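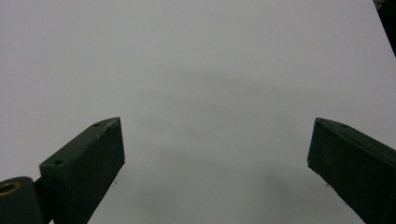

February 16, 2024

Long one. Back at the bench in Iltley by seven, heater still off, fingers like sticks. Mine, not the gripper's.

Finally put the hand-held Kan up against the Dekix properly. Same table, same lights, same exposure, no fiddling between runs. Started with the Kan wide open over bare white to get a baseline before anything goes in the jaws. Shadows bug me. Soft grey smears across the middle, no edge to them, and the segmentation wants to call them an object every third go. Dark jaws on white should be the easy case. Fingers come out fine, it's the stuff between them.

Two little specks on the white as well. Wiped the lens, wiped the table, didn't write down which I did first. Idiot. Do it again tommorow with notes.

Kan fingers are getting scuffed along the top edge. Matte finish so at least no glare off the broad face. Want to try tape on the ridges, it's a bit lighter along there and the tracker likes to jump to it. Or paint. Tape first, cheaper.

Dekix: lighter in the hand, nicer trigger, awful cable. Caught my sleeve on it twice. Opening isn't as wide, so the big tubs are out unless I come in at an angle, and then my wrist complains. Did 42 grabs with each before lunch. Kan dropped 6, all of them the slippery lids. Dekix dropped 7 but not the same things — mostly the flat bits, it pushes them along the table instead of getting under. Not enough to say anything. Feels even. Would still rather hold the Dekix for an hour and still rather trust the Kan with a mug.

Email from Trekusbridge, they want 1000 grabs logged by the middle of March and a recomendation on which one to buy. Fine. At this rate my forearm will be enormous.

Controller hung once after lunch, the old firmware thing, power cycle and away again. Should update it. Won't touch it mid-comparison.

To do: tape, diffuser for the left lamp, shorter cable, ask about spare finger pads. Zero the jaw width before every run, forgot twice.

Left at dark. Forgot my lunch container in the fridge again, that's three in there now. Toast for tea.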